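What the Lint Knows: Talk Notes, May 22, 2019 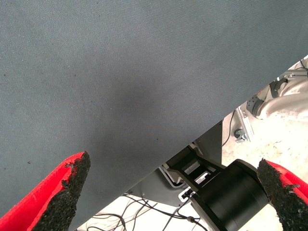 Okay, hi everybody, thanks for coming to the one talk on the program with the word lint in it. I run a small alterations and repair shop, and for the last two years I've been keeping a notebook on how clothes wear out. I don't mean the big rips, everyone knows about rips. I mean the slow stuff, the thinning and the fuzz and the elbows going shiny. (Slide is up behind me, leave it up for a bit.) Most people start with color when they talk about a worn-out shirt, and I want to start with fiber, since every load of laundry takes a little bit of your clothes away. Look at the gray cloth up there, nice smooth weave, pretty much one color, and then those tiny dark specks on it, a few more over on the left. Probably lint or dust. On a busy plaid you'd never spot them! Plain fabric tattles, and I do all my checking on a plain gray background for that reason.

Pause here, ask who cleaned their dryer screen this week. Wait for the guilty laugh.

So, the notebook. It's got 2,816 lines in it now, one line per garment that came over my counter. What it was, what it was made of if the label was still readable, where it had gone thin. I started it to settle an argument with myself about jeans. I was sure the knees went first. They don't, at least not in my shop! It's the inner thigh by a mile, and after that the back pocket where the phone lives, and then the hem at the heel for people who buy them long and swear they'll get them taken up.

Sweaters next. I love sweaters and they break my heart. Pilling is short fibers working loose and balling up, and the softest yarns are usually the worst for it, because a lot of that softness comes from loose, fuzzy ends. If a sweater feels like a kitten in the store, rub it against itself for a few seconds before you pay. I get funny looks for this. Keep doing it.

Tell the Ratano coat story here, but keep it SHORT, last time it ate ten minutes. Main points: customer brings in a Ratano wool coat, says it's ruined, moths. Little holes all down one side. I look at it for a while and they're all at the same height. Seat belt buckle and a bag strap with a rough clip on it. Moths were innocent. We rewove the worst ones and she changed bags.

Washing. This is the part people write down, so slow down. Inside out, cold water, and don't stuff the machine, clothes need room to move or they grind on each other. Zip the zippers. Towels go by themselves, towels are bullies. If you can hang it, hang it. I took 137 of my own and my friends' T-shirts through a summer on the line, starting in July, and I'm not going to pretend it was science, but my lint jar from that summer is so sad and empty looking. I brought it. Hold up jar.

Somebody will ask about the fabric shaver. Yes, I use one, a light hand, sweater flat on a table, never over a seam. Somebody will also ask about darning classes. We're doing another round at Dristumari, the space over the bakery, beginners welcome, bring a sock you don't love yet.

Handout note: I printed 200 and they're on the chair by the door, with the care symbols on the back. The triangle is bleach. The square is drying. The one that looks like a bucket is washing, and if it has a hand in it, please, use your hands.

If there's time, do the button demo, thread shank, wrap it four times, knot underneath. If there isn't, go straight to questions and pass the jar around. Get the jar back.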